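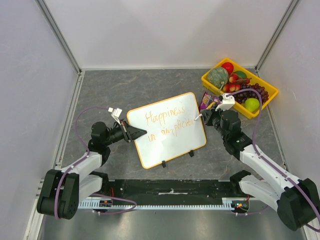 Minutes – gripper and camera comparison, Northorpe workshop
Wednesday, September 24, 2025
Present: Danai Christodoulou (chair), Magdalini Moschos (notes), two from the Trajkovski side by phone

1. Last minutes
Agreed with one change. The spare fingers were ordered through Rinderel, not Amuris.

2. Two-arm cell
Danai went through the whiteboard task. The left gripper is brought to the left edge of the board and the right one holds the marker. The present grippers are staying on both arms for now. Magdalini asked for the board to be stood at the same tilt at the start of each run, as the logs are hard to compare otherwise. Agreed. Tape marks to go on the floor slab for the two feet.

The fruit tray stays at the back right, angled as it is. Danai would like the soft fingers tried on the grapes and the melon before anyone decides on a single set for both tasks.

3. Wrist cameras
Runs logged so far: 149 with the present wrist cameras, 20 with the Amuris ones. Too few of the second to say anything. Trajkovski asked if a fixed camera alone would do. Danai thinks not for the marker, but will do a short set without the wrist views so there is something to look at.

4. Controller
Rinderel controller on loan until the end of the month. Log file 756 stops early and is left out of the comparison until Magdalini has checked it. The purple cables need looking at for slack, the right one especially where it arcs over the tray.

5. Actions
Danai – soft finger trial, fixed camera set
Magdalini – file 756, tape marks, cable check
Trajkovski – send mounting drawing for the Amuris camera

6. Any other business
Marker lids to go back in the drawer. Next meeting to be fixed by email.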